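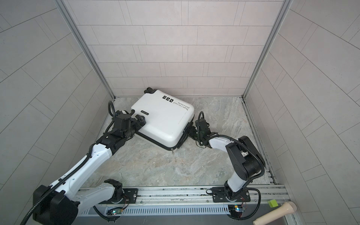 Call for participants: remote recording and dialogue editing, season 2 of Punivlow

14 July 2021
By Gilles Lebrun

Skenano is recruiting 16 contributors for the second season of Punivlow, an audio series on short-distance travel. Contributors record themselves at home and send the files to our editors. Recording starts in September. Each contributor commits to 20 sessions of 62 minutes, including setup and a level check. 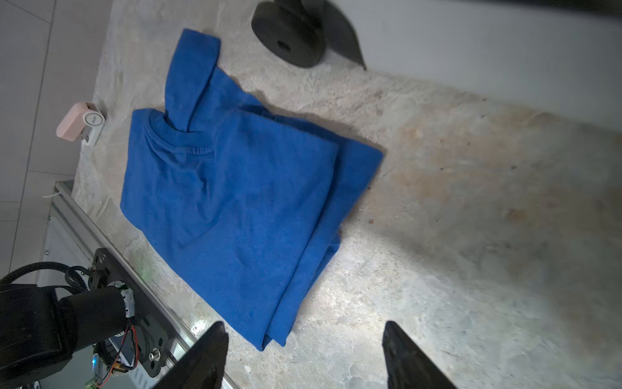 Sound samples are judged on noise floor first and delivery second. Record in the smallest furnished room available, with fans and refrigerators off. Soft material near the microphone reduces early reflections - a coat or a blanket will do. A single cotton T-shirt folded into a slab, like the blue one, is too thin to treat a desk, but it will damp light taps if placed under a table stand.

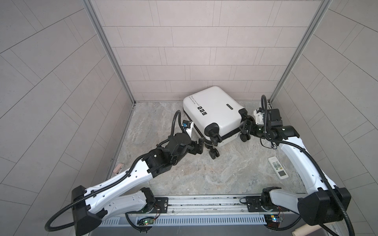

Files must be mono WAV, 24-bit, 48 kHz, with peaks no higher than -6 dBFS. Do not apply noise reduction, compression or EQ before delivery. Rooms with tile on the walls, as behind the white suitcase, return a hard slap echo that our editors cannot remove. Samples made in such rooms will be returned once for re-recording. 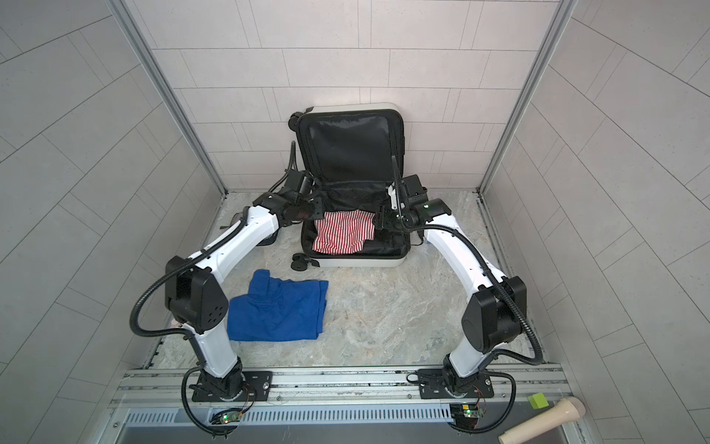

Two of the places are for field contributors, who also collect ambient sound. Field kits are issued by Brunet and must fit in one case. Pack the recorder in the base, with clothing around it on all sides; one striped garment on the left, with the right side of the base mostly empty, leaves a recorder free to slide. Batteries travel in hand luggage.

Contributors are paid per accepted session. To apply, send a two-minute unedited sample and a list of your equipment to the Nudadham production desk at Skenano. Incomplete applications will not be reviewed.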